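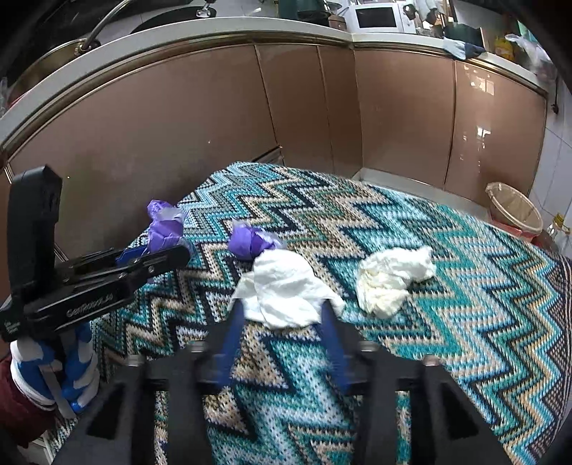
Home | Essays | Archive | About | Subscribe

Can a machine pick up after me yet?

4 min read

My sister asked me over the phone on Wednesday when she can buy a robot that tidies the kitchen, and I gave her such a long answer that she put me on speaker and started making dinner. So I'm writing it down, partly for her and partly because I keep changing my mind.

Short version: no, you can't have one yet, and I don't think you'll have a good one soon. But I'm more hopeful than I was a year ago, and the reason is tissues.

I mean it! Everybody wants to talk about dishes and laundry, and those are hard, sure. But a plate is at least the same plate every night. It has a rim, it's stiff, and if you grab it in the same spot you get the same result. A used tissue is a different thing every single time. It's a little heap of folds with no handle and no top or bottom, it weighs next to nothing, and it's usually lying on something else that's soft, like a blanket or a couch cushion. Squeeze where you think it is and you can come up with a pinch of blanket. My toddler nephew can clear a table of those without looking. I've watched a very expensive arm miss the same one 3 times.

That was in Ormsby, back in February, when I spent a day at a small outfit called Plodton that builds arms for sorting benches. They'd set up a table of household junk for the afternoon and let visitors bring things for it. I brought tissues and a bag of wrapped candy because that's what's in my coat. The arm was great with the stiff stuff, boxes and cups and a tape measure. Then it got to my contributions and slowed way down. Out of 41 tries on soft or crinkly things it got 10. One of the engineers thought that was a pretty good day, and I believed her.

And clear plastic, ugh. If you've ever tried to find the end of the tape on a roll, you know your eyes aren't much help there and your fingertips do the job. A camera gets the shine and the reflections and has to guess where the wrapper stops. Put it in a modern kitchen with glossy cabinet doors throwing light around and it gets no easier. I don't think people who design kitchens and people who design robots have ever had lunch together.

Now compare the shop floor. A friend of mine works at Girkmont, where they pack hardware kits, and they have 2 arms that run all shift and hardly ever stop. Same bins, same parts, same light from the same ceiling. She likes them fine. But when a bag splits and screws go everywhere, a person walks over with a dustpan. That walk with the dustpan is basically all of housework. Your home is a place where the bag splits every day, and then somebody drapes a dish towel over it.

So why am I hopeful? Well, the way people teach these things has loosened up a lot. You used to hear about carefully written rules for each object. These days more of the lessons come from a human doing the chore with a pair of grippers in hand, over and over, on real tables with ugly patterned blankets and real clutter. I like that. It's how I learned to fold a fitted sheet (badly, but I learned). I'd much sooner trust a machine that has practiced on mess than one that's only ever met a clean white bench.

I do get cranky about the ads. Cutus has one where the robot glides through a spotless house and sets one vase straight. Come on! Show me the coffee table after a head cold. Show me it telling trash from the thing I'm saving, which I can't always do myself.

What I told my sister, once she'd stopped banging pots, was to buy a decent wastebasket and put it where she sits. She said she already had one and the kids miss it. I told her to ask me again next winter.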